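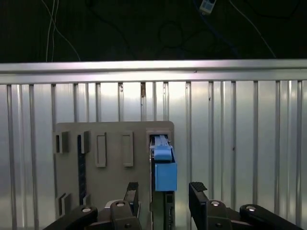

Notes from the Sombridge open day, Mar 4, 2021

The invitation promised a look at "the future of packaging in Mokurville." I went mostly for the future of parking in Mokurville, which has been bad ever since Van Damme bought the lot behind the old post office. The box plant has its own lot. It was full.

Sombridge makes cardboard boxes, and the tour began with a film about trees. We then walked the corrugator hall in groups of 5, wearing earplugs, while our guide, Dirk Postma, shouted things I mostly missed. What I did catch was that the plant uses "up to 100 percent" recycled paper. I asked what it used last month. He said he would get back to me, and wrote my email on his glove.

The machine itself is worth the trip. Paper goes in flat at one end, gets steamed, crimped and glued, and comes out as stiff board you could sit on. The smell is wet flour, from the starch glue, and it stays in your coat.

I was less taken with the Dridero line, a range of folding shelves for student rooms. A sign claimed each shelf holds 54 pounds. The one on show held three paperbacks and a fern, and it leaned. A woman ahead of me pushed down on it with one finger and got a look from the staff.

Another sign said 1,064 households would benefit from the planned extension. Benefit how? The truck route goes down Mill Street, where I live, and the map in the lobby stopped one block short of my house. Postma said the traffic study was still being finished, though the building permit is already taped to the gate.

Coffee was free, the cookies were good, and every visitor got a flat box to fold at home. Mine is missing a flap. No email yet about the paper.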